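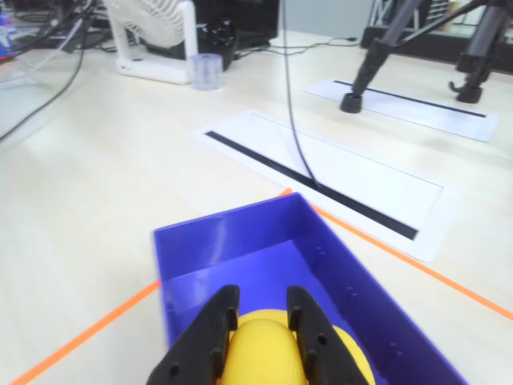 ZUVAMBRIDGE, Saturday, September 12, 2020

The worst thing a robot gripper can do, in the popular imagination, is squeeze too hard. Movies have trained us to expect the crushed soda can, the crushed hand, the crushed scientist. At Melar, which builds picking arms for small warehouses, the fault that ate most of the summer went the other way. The gripper would not let go.

The arm in question is called Isah. Its job description would embarrass an intern. It reaches into a plastic bin, closes two black fingers around something, lifts it, carries it to wherever it has been told to carry it, and opens the fingers. Step five was the problem.

It first showed up in July, during a long unattended run with smooth yellow test pieces. These are shiny, rounded things, and they were chosen to be difficult. A box has corners and flat sides and wants to be picked up. A dome wants to leave. For months the team had worried about drops, and had tuned everything against drops, and on the morning after the run the log reported 530 picks, 530 releases and no drops at all. There was some cheerfulness over this.

Then they watched the video. Isah had completed 196 picks in the ordinary way. On the next one it arrived at the drop point, reported that it had released the piece, and swung back to the bin with the piece still in its fingers. It lowered the piece into the bin, registered that something was between its fingers, congratulated itself on a successful grasp, and lifted it out again. It did this until morning, with the steady good conscience of the truly wrong.

The cause was dull, as causes tend to be. The software decided the fingers were open by asking whether the command to open had been sent. It had been. The motor had received it, too, and had run into a current limit somebody set low in the spring to keep the fingers from banging against their stops. With a cold motor the limit was fine. After a few hours of work the gearing got sticky, the motor strained, the limit kicked in, and the fingers stayed where they were. The position sensor knew all about it. The position sensor had not been asked.

You could call this a harmless fault, and for a day or so people at Melar did. The arm broke nothing. It wore a track into its own schedule and wasted some electricity. But a gripper that believes it has let go is a gripper that will move away at full speed, and the fault looks different if you picture a person's sleeve in there, or the handle of a bin that is bolted to a shelf.

The company's first customer, a parts distributor in Samcombe, was due to get an arm at the end of that month. Its workers would be reaching into the same bins. To its credit, Melar called Samcombe, explained that the robot had trouble with goodbyes, and pushed the delivery back 6 weeks.

The repair itself took an afternoon. Isah now compares the measured gap between its fingers with the gap it was told to make, and if they differ by more than 2 millimeters it stops, holds still and turns on a light. The current limit went up. The fingers bang a little at the end of their travel, a sound that apparently bothered someone enough to cause all this, and which everyone has now agreed to like.

What took the rest of the time was the hunt for relatives. If one part of the code took a sent command as proof of a finished action, others probably did as well, and they did. The arm's slow mode, meant for when a person is near, was reported as active the instant it was requested, a beat before the joints had slowed down. That one had never caused any trouble. It was also the one that made the room go quiet when it was read out, and it would still be in there if the fingers had opened when they were told.

Testing goes on at an ordinary tabletop with thin orange tape marking off the area around the bin. The bin is a blue-violet tray with tall sides, the yellow pieces are still in rotation, and the overnight runs are back on the schedule, though the morning routine has changed. The video gets watched first now. The log is read afterward, over coffee, mostly to see whether the two agree.

Samcombe's arm ships once Isah gets through ten nights in a row without the light coming on. As of this week it had managed four, then stopped on the fifth with a piece in its fingers and its light burning, having correctly noticed that it was stuck. The count went back to zero. The engineers were delighted.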